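Short Fiction / Workplace
Last updated: May

THE ZEVHOLM ASSESSMENT

The undersigned was appointed to compare two hand controllers, Cikside and Akbulut, and to recommend one of them for purchase. The terms of reference ran to 32 pages. They specified the bed, the duvet and the angle of approach. They did not specify what the assessor should do in the evenings, and so the assessor wrote letters to his daughter, none of which form part of this report.

Each controller was allotted 70 attempts. An attempt was considered complete when the edge of the duvet had been taken up and laid back without a crease longer than a forearm. The Cikside controller closed the fingers early and with confidence. The Akbulut controller waited. On several occasions it waited so long that the assessor, Yevhen Yatsenko, leaned forward in his chair and found that he had closed his own hand.

He recorded this under Observations and later removed it.

By the second week he had formed a preference, contrary to section four of the terms. He noted that his mother had made beds in the Akbulut manner, standing for a moment with her hand on the cloth before she pulled. She had worked at the Fenton Hotel, where there were 66 rooms, and she had never been assessed by anyone.
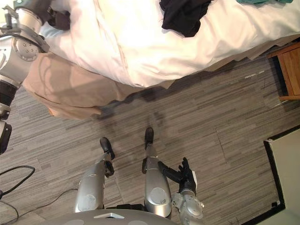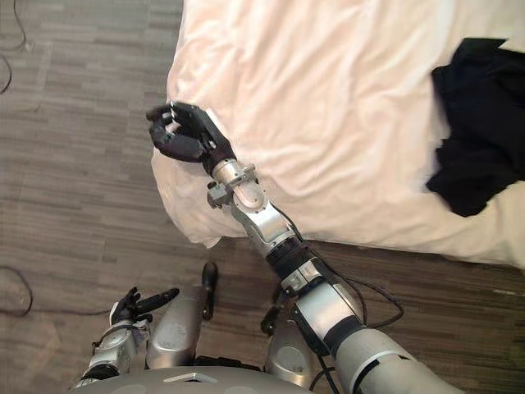 Yatsenko was informed by telephone that evening that a preference was not a finding. The office at Zevholm wished to know which controller had dropped the fabric less often, and whether the figure could be supplied before nine. Marguerite would type it, the caller added, and she left at ten past.

He supplied the figure. It favored Cikside by a single attempt. He then asked whether the waiting might be entered somewhere, perhaps in an annex, and was told that the annex was for invoices.

The report was filed under number 362. Before leaving, Yatsenko returned to the test room and took hold of the duvet himself. He stood there for some time with the edge of it in his hand. Then he pulled it straight, turned off the light and signed the register at the door.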